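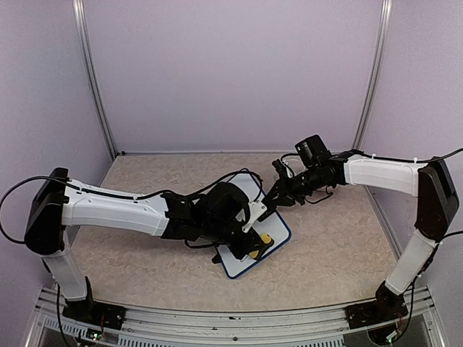

Fig. 4: Marbled beige top, pale lavender-grey panels on three sides.

Fitting your Prolamwood benchtop

Righto, panels up? Then we're onto the top, my favourite bit!

1. Measure the gap at the back and again at the front. Mine was 1,109 mm at one end and a smidge more at the other (old house, what can you do).

2. Leave the top lying flat in the room overnight so it settles.

3. Run a bead of silicone along the rails, then lower the back edge first. Grab a mate for this, it's heavier than it looks.

4. Nip up the screws by hand. Put the drill down, please!

Note: the 1,558 mm top comes with an extra rail. It goes in the middle.

Caution: keep hot pans off the join. I scorched mine in June and I'm still cranky about it.

Wipe off any extra silicone with metho before it skins over, then leave the lot alone till morning.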